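**FOR IMMEDIATE RELEASE: June**

# Clolara opens a repair counter for the stuff you were about to throw out

Hi, I'm Sveva Donati, and I run Clolara, the little secondhand shop on Cavalcanti Street with the yellow awning and the door that sticks. I've never written a press release before (my friend Reto Eder says they're supposed to sound serious, so sorry, Reto), but I have news and I want people to hear it!

Starting this June we're opening a repair counter at the back of the shop. You bring in a thing that's broken, we look at it with you, and if we can fix it, we fix it. Lamps, toasters, zippers, drawers, picture frames, coats with the lining hanging out. The first look is free. After that you pay for parts and a flat bench fee, and we tell you the price before anybody picks up a screwdriver.

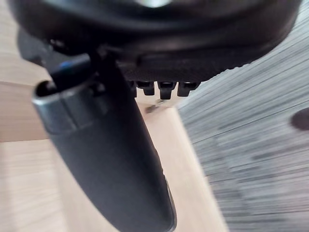
The idea came from our donation pile. Last year we took in 2328 items, and 300 of them had to go straight to the dump. I hated that. A lot of it was one missing screw or a cord with a bad plug, and I kept thinking about all the people who carried those things across town hoping somebody would want them.

So I asked Panya Wongsuwan if she'd come work with me. Panya fixed sewing machines for years over in Itima, and she's the most patient person I've ever watched take something apart. She'll be at the counter from 10 a.m. to 4 p.m. whenever the shop is open, and she's promised to teach me to darn properly, which my sweaters badly need.

I asked her for a quote and she gave me this one: "Please bring the screws. Put them in a bag, put the bag in your pocket, and bring them. I can do a lot if I have the screws."

Sandro Cocco will handle small electrical jobs in the evenings, 5 p.m. to 8 p.m. He wants me to say that he does lamps, radios, fans and kettles, and that he does not do microwaves, so please leave those at home.
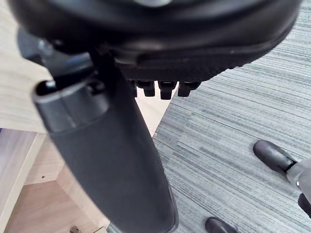
We also have a parts wall now, and I'm a bit too proud of it. Thư Tăng sorted the whole thing over the winter: knobs, hinges, buckles, buttons, lamp sockets, the works. Our current count is 1649 pieces, every one of them in a labeled drawer. If you have a jar of odds and ends in the garage, we'd love it. You can also just come and buy a single hinge, so you don't get stuck with a pack of six.

Money, quickly. The bench fee is $12 for small jobs and $20 for bigger ones. We had help getting set up from Oment, the hardware store two doors down, who sold us the workbench at cost and threw in a vise. Another 80 neighbors chipped in for tools after I taped a note to the register. Thank you, thank you. Your names are going up on the wall by the counter as soon as I find a pen that doesn't smear.

On opening day the counter runs from 10 a.m. straight through to 8 p.m., with coffee and Thư's almond cake until it's gone. Reporters are welcome, and so is your wobbly lamp.

**Press contact:** Sveva Donati, Clolara. Stop by the shop or leave a message with whoever picks up the phone. Mornings are best!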